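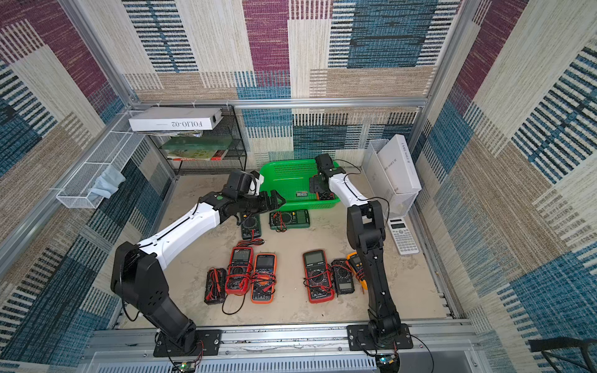 ok so I'm restarting Surnlow. thread so I can't back out

old save was over 2000 hours. yes I know. I'm not deleting it, Mum's orchard is on there. just parking it

rules for the new one:
no trading with other players for seeds
no looking up villager birthdays
river map only, and I take the first one I get

first river map I got has the town hall jammed right up against the waterfall. could not be uglier. keeping it. rules are rules

town name is Parnham. farm is called Smadi after the goat from my old save, who was a menace and is missed

starting villagers: the baker with the moustache, the twins, and the grumpy one who collects teaspoons. I had teaspoon guy last time and he moved out in the first winter without saying goodbye. we'll be having words

day one stuff. forgot how slow the starter hoe is. forgot you can't run indoors. forgot the shop shuts at five!! walked the whole way there with a bag of turnips and stood at the door like a galah

Zaid Issa if you're reading this you were right about doing the dock before the greenhouse. I'm doing the greenhouse first anyway

update, greenhouse first was a mistake

ok the reason. greenhouse wants 19 planks and you don't get the good saw until the ferry comes, and the ferry doesn't come until there's a dock. so I've been punching branches out of trees for a week of game time. my little guy looks exhausted

got there though. it's up. there is one (1) tomato in it

someone asked why I didn't just go back to the old save. dunno really. everything was finished. I'd log in, water the roses, walk round the square, log out. every path was laid. I'd moved the fountain that many times it was basically back where it started

and the old town was laid out how I liked things years ago. everything in straight rows. hedges on hedges. couldn't bear to knock it down but couldn't think of anything to add either

anyway this one's going to be messy. wiggly paths. washing lines. a colour scheme that is just whatever the shop has

shop has had brown for three days

FERRY'S IN

ferry brought Sterkier!! for anyone who hasn't played, he's the travelling rug bloke. rugs are stupidly dear early on and he does this little sigh if you leave without buying. bought one. had no money left for seeds. it's orange, it doesn't match anything, it's lovely

Hiba Twal came over to my town last night to help clear the north field, and spent the whole visit fishing. caught the big moonfish off MY beach on her second cast. I've never caught it. not on either save. not bitter

ok slightly bitter

asked her what bait and she said "none"

first festival is the lantern one. I'd forgotten you have to talk to every single villager before dusk or they don't come down to the water. missed one of the twins. so the other twin just stood on the bridge by herself holding two lanterns. felt terrible. real actual guilt over a cartoon

apologised next morning with a pear. she said pears are her favorite, sorry, favourite, game's in American and it's getting to me

does anyone know if gifting before 9am still counts double or did they patch that. not looking it up, asking you lot is allowed, I've decided

ok Lina Karam says it was patched ages ago and now it's only for birthdays. which I'm also not looking up. great system I've made for myself

the waterfall thing is growing on me btw. put a bench on the little ledge behind the town hall and the mayor goes and sits there at lunch. never saw him sit anywhere in the old save. he just orbited the fountain

tried to put a second bench next to his so I could sit with him. doesn't fit. one tile short. the rock won't budge until you've got the quarry licence and that's a year two thing

so that's the goal now. forget the museum. second bench

spring tally: six fish, a greenhouse, one rug, three tomatos. Dima Zein started the same week and she's got a museum wing and a horse

she does not have an orange rug

storm last night took out the bottom fence and the chickens got into the baker's garden. he wrote me a letter about it. a proper stern one. then there was a scone in the envelope so I can't tell where we stand

do chickens lay less after a storm or is mine just having a bad time. only one of them. the speckled one. she's standing in the corner of the coop facing the wall

she's ok, laid this morning, big egg. sold it. felt bad. bought it back. shop charges double for that, in case you're wondering

teaspoon guy update – he asked for a spoon. there was one in the beach bottle this morning, gave it to him, he called me "neighbour" for the first time. old save he only ever called me "you there". took a screenshot and sent it to Mum

she wants to know when she's getting an orchard on this one. I've got one pear tree and it's in the wrong spot

moving the pear tree tonight. if it dies I don't want to hear about it

shovel broke halfway. shop's shut. tree is now sitting in my pocket overnight. more tomorrow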